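Choosing a Gripper for the Smallest Jobs

The Resach center for electronics recovery has been comparing grippers for the dismantling and rebuilding of office computers since March. The work takes place on a slatted aluminum table, with one arm and a small set of printed fixtures. The hardest item on the list is the processor, which must be held by its edges and kept level over the socket.

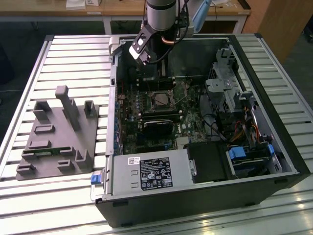
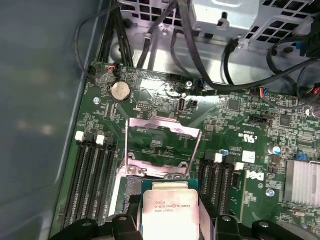
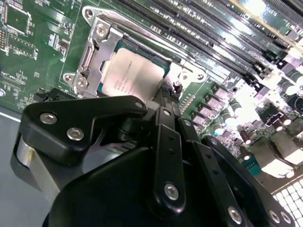
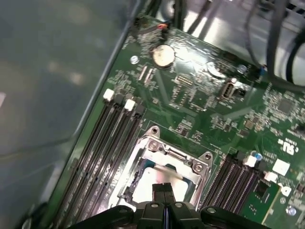
Three views from the wrist camera follow one from beside the table.

The center tested two designs. The Jaltberg gripper uses a parallel drive and is sold with blank fingers that the buyer cuts to shape. The Ndlovu gripper closes through a linkage and adapts better to uneven parts, but its fingertips travel in a slight arc. On a memory module the arc makes little difference. On a processor it can tip one corner before the part is seated.

Each design was given the same 129 attempts, under the same controller and with the same operator. Glória Barreto, who leads the trials, asked that failed grasps be recorded along with the position of the arm and the force at the fingers. The log now holds 461 entries, including setup runs and the earlier work on power connectors.

"We had planned to report a single success rate," Barreto said. "The operators persuaded us that it would hide what they needed to know. A grasp that fails above the tray costs a few seconds. A grasp that fails above the socket can cost a board."

Camera placement received as much attention as the fingers. A fixed camera gives a steady view of the table, but the gripper often blocks the socket at the moment of placement. The wrist camera stays close to the part and must contend with glare from bright metal. Armindo Matos, the controls engineer, lowered the exposure and moved one lamp 15 inches back from the table. He regards the result as acceptable and intends to try a diffuser.

The controller, supplied by Cosuvel, was the least disputed choice. It limits force at the fingertips and stops the arm within 12 milliseconds of an unexpected contact, according to the center's own measurements.

No purchase has been approved. The center will repeat the processor trials with a second set of fingertips, and will then extend the comparison to drive latches and expansion cards.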